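I've been meaning to write up my notes on painting a small room in a strong warm colour, mostly so I stop answering the same three emails. I've done two of these now, a box room and a downstairs loo, and I'd do both again tomorrow (possibly with fewer coats!).

The shades I get asked about most are the ones between mustard and orange, so we'll begin there.

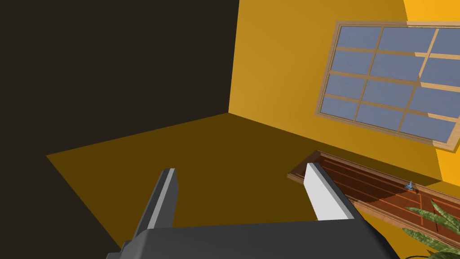
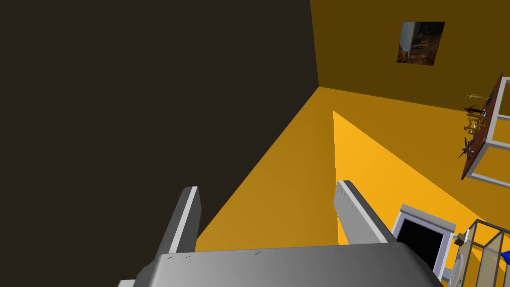 *Mustard-brown floor and golden-yellow wall in the first, orange surfaces in the second.*

**Buy the tester pots.** Paint a big sheet of lining paper, let it dry overnight and move it about the room for a couple of days. Yellow in particular goes a bit green in my north-facing box room before breakfast and then lovely and toasty once the lamp's on. I used Pralta testers and the lid colour was no help whatsoever.

**Wash the walls first.** Sugar soap, a big sponge, then clean water. I skipped it behind the door in the loo and the paint came off in a strip when I pulled the tape. Lesson learnt, and a very dull Sunday putting it right.

**Tint your undercoat.** Yellows cover badly over white. The shop will usually put a bit of colour in the primer if you ask, and it saved me at least one full coat on the second room. Over magnolia you'll still want 2 top coats, so don't plan to have people round that evening.

**Floors want floor paint.** Wall emulsion on boards will scuff the minute you drag a chair over it. Sand with 80 grit, hoover, wipe with a barely damp cloth, hoover again (yes, again), and start in the corner furthest from the door. I know someone will think that's obvious. I had to climb out over the windowsill.

**Mix your tins.** If the job needs more than one, tip them all into a big lidded bucket and stir. My two tins of Durovau had the same number on the label and were visibly different by the window.

**Rollers.** Short pile for smooth plaster, medium for anything lumpy. If you're stopping for lunch, wrap the roller tightly in a carrier bag and it'll be fine for hours. Overnight I put mine in the fridge, next to the butter, and it was still soft 11 hours later.

**Tape off while it's tacky.** Pull it slowly, back on itself. If it has gone hard, run a blunt knife along the edge first.

Leftovers go in a jam jar with the room and the date on the lid. Mine did all the touching-up in August after we moved the bookcase.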